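Usgate Family Lounge Refit: Progress Report to the Mosard Fund
Reporting period ending April

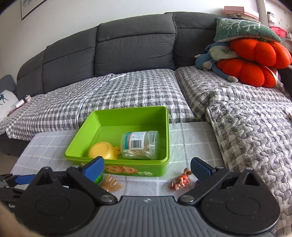 Figure 1. Table and sectional sofa, with small items and the lime-green storage box.

1. Work in this period
The lounge at Usgate is in use from 9:00 a.m. The dark gray sectional is in its final position behind the table. Washable quilted covers are in place on the seats, one in gray-and-white gingham and one in a gray pattern. The table has a light gray cloth with a white grid.

2. Small-item storage
Loose toys and care supplies were previously kept in one cupboard. They are now being sorted into open plastic boxes by type of use. Sorting is not complete. The box in Figure 1 holds a yellow cup and a jar of cotton swabs, and an orange figurine is still on the cloth in front of it. Under the Vistow storage plan, cups go to the kitchen shelf, swabs to the care cabinet, and figurines to the toy boxes. Of the 121 items on the April inventory, 60 have a fixed place. The rest will be assigned in the next period.

3. Spending
The grant for furnishings and storage is $2000. All purchases to date are within the approved lines. The Illés invoice for the seat covers has been received and will be charged to the furnishings line. No transfer between lines is requested.

4. Open points
Box labels: 17 ordered, not yet delivered.
Lids: to be stored flat under the table while boxes are in daily use.
Seat covers: a second set is needed for laundry days. A quote will be sent with the next report.
Small parts: items under the size limit for toddlers will move to the upper shelf.

5. Next period
Finish sorting, fit the labels, and repeat the inventory count.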